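Why I Want a Shorter Petition

I have been carrying a clipboard, on and off, for most of my grown life. I started with a stop sign near the elementary school and moved on to bigger things, and I've stood outside enough grocery stores in February to have opinions about gloves. So please take what follows as coming from a friend of the citizen petition, someone who loves it dearly and would like to see it treated a little better here in Drester.
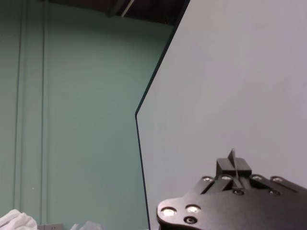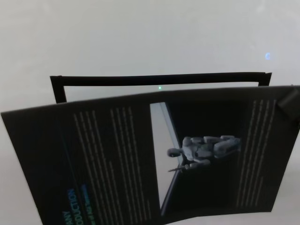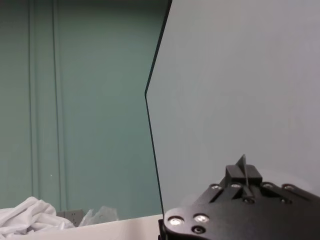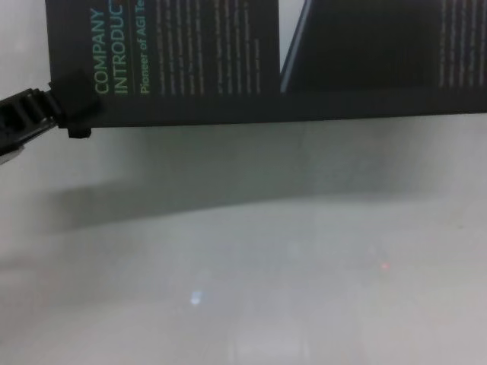

Our town charter lets residents put a question on the ballot if they gather 996 valid signatures. I have no quarrel with the number. It's enough to keep out the cranks (and I have been called one, so I say that with affection) and it can be done by regular people with comfortable shoes. What bothers me is everything wrapped around the number. You get 20 days to collect. Every sheet has to carry the full text of the measure, every word of it, and if the text runs long then the sheet runs long too, and you find yourself on somebody's porch unfolding a thing the size of a tablecloth while their dog goes crazy behind the screen door.

Last time out, our question was whether the town should post its contracts online before the council votes on them. You'd think that could be said in a sentence. I just said it in a sentence! But by the time it had been through the lawyers it had grown definitions, and the definitions had grown exceptions, and people who agreed with us completely stood there squinting at it and then handed back the pen. I don't blame them one bit. I wouldn't sign a thing I couldn't finish reading before my ice cream melted either.

The folks in Rallberg, up the road, do it differently. Their sheets carry a short plain summary that the town clerk has approved, and the full text is kept at the library and the town hall, and the person with the clipboard has to have one complete copy on hand for anyone who asks. I spent an afternoon over there with Rocío Lozano, who has run more of these drives than I have, and I kept waiting for the confusion that our council members warn us about whenever this comes up. People read the summary, asked a question or two, and made up their minds. A few of them asked for the long version and sat down on the bench with it, and one gentleman read the whole business and then declined to sign, very politely, and wished us a good afternoon.

Now, I've heard the argument on the other side, and I don't think the people making it are villains. They say a summary can be slanted, and of course it can. A summary can leave out the part that costs money. But we already trust the clerk to write the question that appears on the ballot itself, where it counts a good deal more, and I can't see why the same office couldn't write a few fair lines for a petition sheet. Let either side object to the wording, give them three days to do it, and get on with things.

The other change I'd ask for is even smaller. When a signature is thrown out, tell us why. We lost 86 of them last time, and all we got back was the total. Were they from people who had moved? Did somebody write a nickname? My own neighbor has signed everything as "Bud" since before I knew him, and for all I know he was one of them. If we'd had the reasons, we could have trained our people better, and a fair number of good citizens would have been counted who weren't.

I know charter talk puts most folks to sleep. My husband leaves the room, and he married into it knowing full well. But the charter review comes up again this winter, and the meetings are open, and they usually have coffee. Come and sit with us for an hour. If you've ever signed a petition in this town, or tried to and given up halfway down the page, I'd like you to stand up and tell the council what that was like.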